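This site uses cookies to remember your settings. Accept all | Manage preferences

November 6, 2024 — bed station, folding rules, second draft

Went through the hand-held gripper rules with Faith and Usman before the next block. Version 2 of the sheet replaces the one from March. Changes:

Bed surface. Fitted sheet pulled flat before each block. Folded white cloth stays on the left. Personal items and headsets to be off the mattress before an episode counts; Shoaib wants this as a hard rejection, I would settle for a flag in the log. Left open.

Grip. Take garments at a sleeve or hem, never at a button. Jaws open fully before release — half-open releases made up most of the 22 rejects out of 158 in the Trelach set.

Floor. Cables on the walking side to be taped or moved behind the bed. Wheeled units keep their arms still while anyone is crossing.
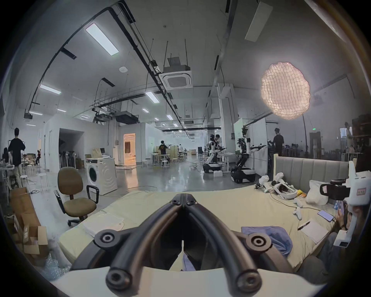
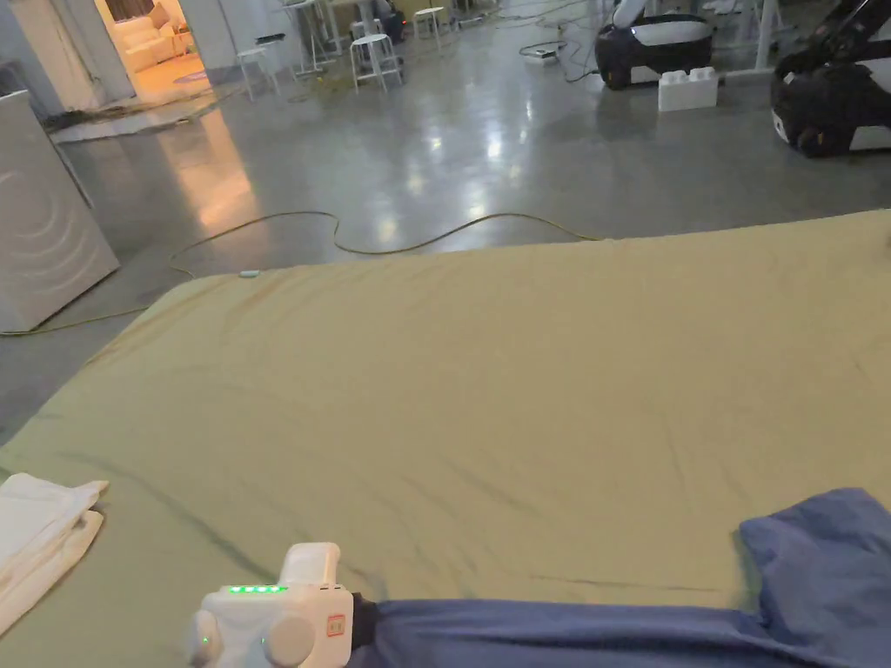
Bed station, blue garment and folded white cloth on the sheet, washing machine to the left in both.

Lighting: no agreed rule. The floor reflects the overhead panels and Vasiliki thinks this matters for tracking. She will compare 52 episodes with the panels on and off.

Numbering stays as Dumia has it, station then operator then block. Ghazala to check the rejection wording against the Veltton sheet. Still to write: what to do when a cuff snags.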